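## 3.2 Preparação e manutenção da célula de manipulação

A célula utilizada nos ensaios foi instalada em maio, na oficina da Trerier, e manteve a mesma configuração mecânica até o encerramento da coleta.

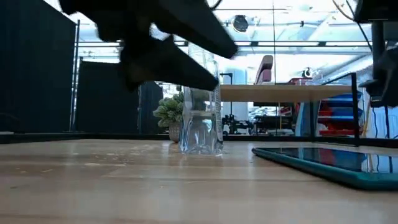 **Figura 2.** Área de trabalho da célula: pinça de dois dedos aberta junto a uma garrafa transparente. À direita, sobre o tampo, um dispositivo plano de superfície escura e brilhante.

O controle é executado pelo pacote Clideck, instalado em um computador dedicado, sem outras tarefas concorrentes. O referencial da base foi definido em relação a três pontos gravados no tampo e verificado no início de cada turno com um apalpador rígido. Desvios superiores a 2 mm em qualquer eixo implicavam nova calibração extrínseca da câmera fixa, segundo o procedimento descrito por Talebi e Hedegaard no relatório interno do projeto Ornska.

A inspeção da pinça foi realizada a cada 47 ciclos de preensão. O operador levava o braço à posição de repouso, desabilitava os acionamentos e examinava as pontas dos dedos quanto a desgaste e acúmulo de resíduo. A folga das articulações era medida com calibre de lâminas, com os dedos totalmente abertos e depois na meia abertura. Em seguida, repetia-se a rotina de referência do curso, pois a posição zero do atuador se perde quando a alimentação é interrompida.

Objetos transparentes exigiram cuidado adicional. A parede da garrafa deforma a aparência do fundo, e o tampo de madeira clara produz reflexos alongados que o segmentador tende a incorporar ao contorno do objeto (Figura 2). O tempo de exposição foi fixado manualmente e o ganho automático, desativado. Não se alterou a iluminação do ambiente. Fragmentos pequenos sobre o tampo não foram tratados como falha de preparação, salvo quando se encontravam sob a base do objeto a ser apreendido.

O roteamento dos cabos foi a principal causa de parada não programada. Na primeira montagem, o cabo de sinal da pinça não tinha comprimento livre suficiente para a rotação completa do punho, e o conector Nishad apresentou mau contato após 117 ciclos. O conector foi substituído e o cabo, refixado com raio de curvatura maior. A intervenção, conduzida por Llewellyn e Kragh, foi registrada em 13 de agosto. Nos 646 ciclos seguintes não houve perda de comunicação com o atuador.

Os registros de manutenção foram anexados aos dados de cada sessão, com o identificador do operador, a folga medida e o resultado da verificação do referencial. Ciclos executados entre uma verificação reprovada e a última aprovada foram excluídos da análise da Seção 4.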